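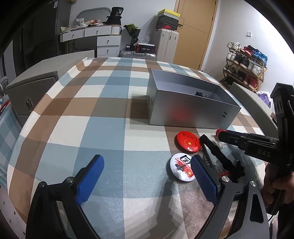
Muñoz

Re: [tretier-manip] Small-object split, second try

> Before we merge this: your Friday note says the policy does better on
> flat items than on springy ones. Is that the objects, or did you just
> collect nicer demos for the badges? Also, why keep the messy rooms?

Fair question, and one I'd hoped would stay unasked until after lunch.

The split has 440 two-handed demos, all done with the hand-held grippers, all ending with something in the open box. Same people, same tablecloth, same instructions. I retrained with 3 seeds and held out whole objects this time, as the Nokico baseline does. Flat items go in 56 percent of the time. Coiled hair ties manage 31, and I'm being generous about what counts as "in."

My best guess is the pads.

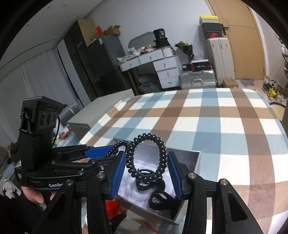
A badge either gets picked up or it doesn't, and you know right away. A coiled tie will stretch, hang on to one finger and let you believe you've placed it until you back off. People fix this without thinking — a little wiggle, then open. The policy has learned the wiggle and does it at moments of its own choosing.

Padding the release window by a few steps helped on the ties and hurt on everything else, so I've left it out of the Dandberg branch.

As for the rooms: I trained once with the background blurred out. The numbers dropped for both groups, which I did not enjoy explaining to myself. The suitcases stay.

Please hold the merge until I've rerun the ties with the wrist views swapped. Config is in the usual folder, under the name I said I'd change.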